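Feeding the backyard birds without wrecking your kitchen

Posted by Shalini Nishad, Jul 28, 2020

A few of you wrote in after the possum-box post asking what I put out for the birds, so I've finally pulled my notes together. We back onto the Holtwood reserve and get a steady stream of visitors – honeyeaters, wrens, a pair of very rude magpies, king parrots if the weather's been dry up in the hills. I'm no scientist. I've just been mucking around with this for years in a small kitchen, and most of what I know came from doing it wrong first.

Start with water. If you only do one thing, do that. A shallow dish gets more traffic at our place than any food I've ever put out, and the birds still have to go and find their own dinner, so you're not turning them into layabouts. Ours sits on a stump near the grevillea, so the little ones can dive for cover when the butcherbird turns up. Put a flat stone in the middle for anything small that falls in (skinks and bees mostly, but I fished out a very cross baby wren once).

Scrub the dish every couple of days in summer. I use a stiff brush and hot water with a splash of white vinegar, then rinse it twice and let it dry in the sun. Keep that brush for bird things only! Mine has a bit of red wool tied round the handle after my husband used it on the saucepans.
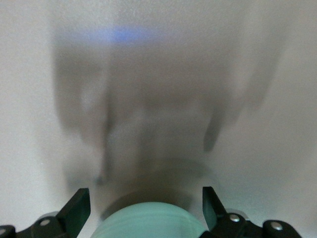 Dirty perches and feeding trays spread disease, and you'd be amazed how much hides on one that looks perfectly fine from the back step. I bring our tray in and wipe it with a damp white cloth, and if the cloth comes up grey I do it again. Pale surfaces are a help and a nuisance both. A big soft shadow across off-white, all blurry at the edges with a smudge of periwinkle blue in it, is nothing you can scrub away, and I've stood there rubbing at exactly that sort of thing before I thought to move my arm. Turn the tray towards the window and look again before you reach for more vinegar.

Now, food. Please skip the bread. And skip the mince, even though your nan fed it to the maggies for forty years and so did mine. Plain mince is short on calcium, it sticks in their beaks and it goes off in no time. Honey and water is another one to leave alone. It ferments, and the birds get crook from it. If you want honeyeaters, plant something for them. We put in a row of correas and a banksia along the side fence in March and they've had customers already.

For seed eaters I do a small scatter in the morning, a tablespoon or two, and never at the same time each day. Buy clean seed from a produce store that turns its stock over fast. I get mine from Sisodia, down past the roundabout, and tip it straight into a glass jar with a tight lid. Bagged seed left in the shed will give you moths. I lost a whole sack that way, and then the moths found the flour.

If you grow your own mealworms (I do, under the laundry sink, don't judge me), they want oats on the bottom, a slice of carrot on top and not much else. Change the carrot before it gets furry. A fine kitchen sieve is brilliant for sorting worms from dust. Do that part outside unless you like sneezing.

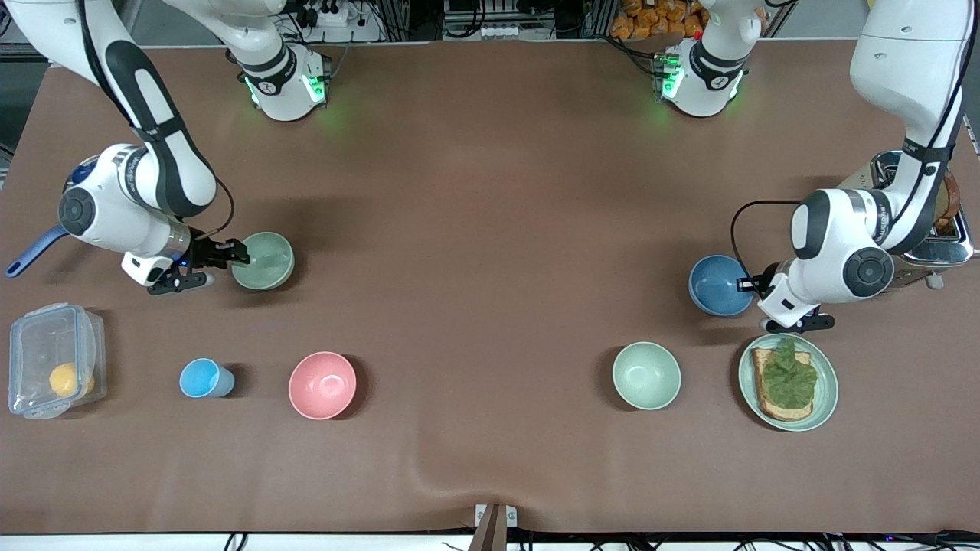 Insect mix is the thing I'm asked about most, and it's easy once you've got the knack. Buy a proper insectivore powder, wet it a little at a time, and stop when it holds together like damp sand. Too wet and it sours by lunchtime. Go for a heavy ceramic bowl, something like the pale sage-green one, and keep a firm grip on the rim while you stir, as the gripper has there. A smooth mat underneath saves the table, and a brown one is kinder than most when the powder goes flying. I like a plastic utensil with a hole near the end of the handle, same as the blue one poking out on the left, so it can hang on a nail by the back door and stay out of the family drawer.

Make only what you'll use that day. I know the packet says it keeps in the fridge, but mine always dries to a crust and then I'm chipping at it with a butter knife. Two spoonfuls of powder does our lot.

Some odds and ends that didn't fit anywhere else:

Old ice cream lids make good drip trays under a hanging dish.

Wash your hands before and after, every time.

If you see a bird sitting fluffed up and dopey near the feeder, take everything in, clean the lot and don't put food out for a couple of weeks. Ring your local wildlife carers about the bird.

Cats inside, please.

Rats will find spilled seed before you do. Sweep up at dusk. I use a dustpan from Clangate that has a rubber lip on it, and it's the only one I've had that picks up millet.

Hang the tray where you can see it from the sink. I've burnt a fair bit of toast this way, but I also saw my first spinebill with my hands in the dishwater, so I reckon I'm ahead.

Next time I'll do nest boxes, including the one that fell down. If you've got a question about mealworms pop it in the comments and I'll get to it after the weekend.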